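2 August 2019
Open day, bench 6

Setup from 8.30. Arm powered up first time, no faults on the pendant. Rig is the same one we took to Kirkness, with the newer finger plates and the Nzioka wrist mount. Speed capped at the visitor setting for the whole day. Barrier tape moved back half a metre after the first group, as people with pushchairs were parking right on top of it.

Visitor count at the main door was 123 by close. Most of them came past our bench at some point, usually in clumps when the talk next door finished. Two school parties in the morning, then mostly families, then a group from Furau just after lunch who stayed a good while and asked about cycle time, spares and what the fingers are made of. I said I would send them the drawing. Still to do.

Demo plan

Short version: operator picks something off the table, shows it to the visitors on the big monitor through the wrist camera, puts it down somewhere else. Longer version for those who stay: visitor chooses the object and where it goes, operator does the pick, then we talk through what the camera can and can't tell you at close range.

The long version went down much better. Children want to choose. Adults want to know what happens if it drops something, and the answer is that we pick it up and put it back.

Teaching points I used on most groups:
- The camera rides with the gripper, so whatever is held stays put on the screen while the table behind it slides about.
- Once something is held close, it hides a lot of what is behind it. You need to have planned the put-down before you lift.
- Bumpy surfaces are easier to hold than shiny ones, but they make the lighting look messy on screen.

Notes on objects

The yellow-orange one with the pebbled skin was asked for more than anything else. Gripped near the base, upright, it takes up most of the height of the monitor picture and the fingers only just show. People at the back could see what was going on without being told. The blue round dish behind it stayed readable as a blue dish even out of focus, which helped when I was explaining depth.

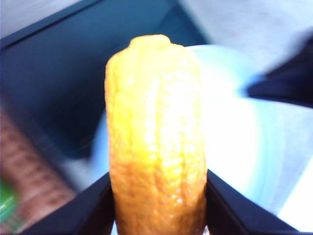 Grip and force

Left the force on the lower preset all day. With tapering things I would still like a bit more finger contact, especially when the grip is low down and most of the length is sticking up above the plates. One slow rotation in the hold during the afternoon, about a quarter turn, no drop. Turned it back by hand and carried on. Fingers wiped down at lunch and again at three.

Drops over the day: six. Four of those were visitor-chosen picks on small round things, and two were me going too fast at the end of a session. Nothing damaged.

Lighting

The white surface on the right of the table blows out on the monitor whenever the window blind is up. Bright spots on the bumps too, and the top of anything pale goes nearly white. I dropped the exposure after lunch and it was better, but then the dark blue areas lost what little detail they had. Next time bring the matt grey sheet from the store and put it over the white. Blind down from the start.

Log

Recording left running through both sessions. Log counter read 2,608 when I stopped it. Copied to the Druvus share under open day, not yet checked. Wrist camera cable was warm at the connector by the end but no dropouts that I saw on the monitor.

Questions I couldn't answer properly

How much does the wrist camera add to the weight on the end of the arm? I guessed and then said I was guessing. Look it up and write it on the card.

Does it know what it is holding? I said no, the operator does. That needs a better wording for younger ones.

Could it be run from another building? In principle, but I have only done it from the next room.

For next time

Second monitor facing the corridor. Larger print on the object cards. Somewhere to sit for whoever is operating, three hours standing with the controller is too long. Put spare finger screws in the rig box, I had to borrow two from Kirkness stock and they want them back.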